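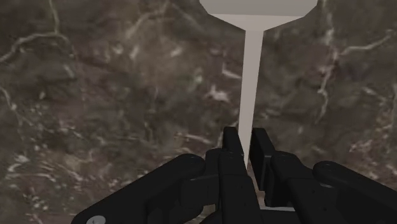 Eltumness stone worktop sealer, 1,000 ml

We had a marble worktop fitted in November and were told to reseal it ourselves every so often. The fitter left a sample sachet of Zultovis, and when that ran out I bought the Eltumness because the local shop had it on the shelf.

It comes in a plain bottle with a flip cap and a folded cloth. The instructions are short and the print is very small. You wipe the stone down, leave it to dry overnight, put on a thin coat, wait ten minutes and buff off what is left. Then a second coat and no water near it for 36 hours. That last part is a nuisance in a working kitchen, so plan to eat cold food or go out.

Going on, it is easy enough. It spreads well and the smell had gone by the next morning. I missed a patch by the hob when buffing and it dried to a sticky film, which came off with a bit more sealer and some rubbing.

Water now beads up and oil wipes away. Lemon juice still leaves a dull mark if you forget it, but no sealer stops acid on marble and the label does say so. A ring from a red wine glass had faded by the evening.

There was 820 ml left after 2 coats, so the bottle should last us years. The cap leaks if stored on its side - keep it upright. The cloth sheds fluff and went in the bin.

Four stars. I would buy it again.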